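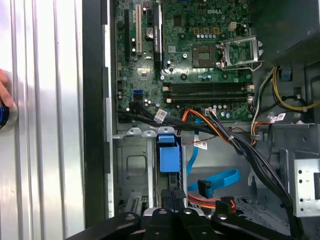 4.3 Faults during the socket task

Figure 4. Wrist view over the open case, with the CPU socket empty and its load plate raised.

Hanance is said by its makers to stop safely whenever contact force passes 35 newtons. Our logs do not bear this out. Across 2,155 attempts on desktop cases, the arm went past that limit and kept moving in 13. In most of these the fingers had caught a cable on the way down to the board. The planner treats cables as free space, and the case in Figure 4 shows how poor a guess that is: tagged bundles run along the board and down toward the drive cage.

The vendor's fix, a slower approach, was tested in 30 further attempts. It produced no overruns, but we would not read much into so small a set. A slow arm can still pull a connector loose. We are also wary of the claim that a person may safely steady the case by hand while the arm works. The force check is the only guard offered for that person, and it is the part that failed.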